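3.2 Collection protocol and rules for recording outside the lab

Demonstrations in the Nalard set were recorded with hand-held grippers by people working on their own, in kitchens, offices, yards and café patios. An early review of 400 recordings from the Fallitz site showed that most of the unusable ones failed for procedural reasons. The operator had started with the object already between the fingers, or had stopped before letting go, or had moved furniture partway through. We therefore wrote a short protocol and asked every site to follow it from July onward.

The protocol has three parts: preparation, handling and review.

Preparation covers the workspace and the tool. Operators check that both finger pads are seated and that nothing loose is hanging near the lens. They choose a surface that will stay put for the whole session. Objects are laid out before recording starts and are not touched by hand until it ends. Outdoors, the operator also looks for wind, uneven footing and people passing close by. If a bystander comes near enough to be recognized, the recording is stopped and deleted on the spot — blurring afterward was tried at Grullia and dropped, as it left too much to the judgment of whoever ran the script.

Handling rules are kept few so they can be remembered. The object is approached at an even speed, gripped once and lifted clear of the surface before it is carried anywhere. Regripping in the air is not allowed. Objects with moving parts, such as buttons, wheels or lids, are held by the body where the shape permits. The operator's free hand stays out of view. Surroundings are left as they are, including chairs, plants, umbrellas and other everyday clutter, and operators are told not to tidy a background to make it look more like a lab.

Review is done by a second person who was not present at the session. The reviewer marks each recording as accepted, rejected or referred, using a one-page form drawn up by the Babaei group. Referred recordings go to a reviewer at another site, whose decision is final. A rejected recording is never trimmed to make it pass.

Under these rules the sites submitted 1,148 recordings, of which 787 were accepted. The share accepted was lowest for outdoor work, where changing light and reflections from glossy objects made the moment of contact hard to judge. Figure 3 gives an outdoor case. The mouse is held between the two ribbed pads over a slatted table, with a mouse pad and wrist rest to the right.

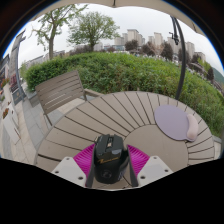
Figure 3. Computer mouse held in the hand-held gripper above an outdoor table, seen from the gripper's camera.

Two points in the protocol are still unsettled. Sites disagree on whether a dropped object should end the recording or be kept and labelled as a failure, and for now both practices are permitted if the form says which was used. The rule on regripping may also be too strict for long or floppy objects, and we expect to loosen it in the next version.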